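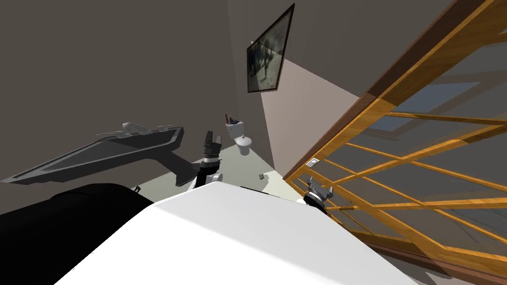 Pinça cinzento-escura, com os dedos um pouco abertos

Candeeiro de secretária Corow, depois de dois meses de uso

Comprei este candeeiro na loja Halvorsen em fevereiro e paguei 148 euros, com o transporte incluído. Não é um preço pequeno para mim, por isso li muitas opiniões antes. O modelo da Rorkenent era mais barato, mas a base pareceu-me demasiado leve.

O Corow tem um braço de 410 milímetros e duas articulações. O movimento é suave e o braço fica onde o deixo, mesmo quando o estico por cima do teclado. Só a articulação de baixo faz um ruído seco se a movo depressa. Escrevi à loja e responderam-me que posso apertar o parafuso com a chave que vem na caixa. Apertei, e o ruído ficou menor, mas não desapareceu.

A luz tem 7 níveis. Eu uso quase sempre o terceiro para ler e o quinto para coser. Os dois primeiros são tão fracos que não lhes encontro utilidade. O tom é quente e não me cansa os olhos à noite.

O que menos me agrada é o cabo, curto para a minha sala, e o botão atrás da cabeça, que procuro sempre com os dedos. O manual também está mal traduzido.

Dou quatro estrelas. Para quem tem uma tomada perto da mesa, recomendo a compra.

Publicado em 27 mar. 2021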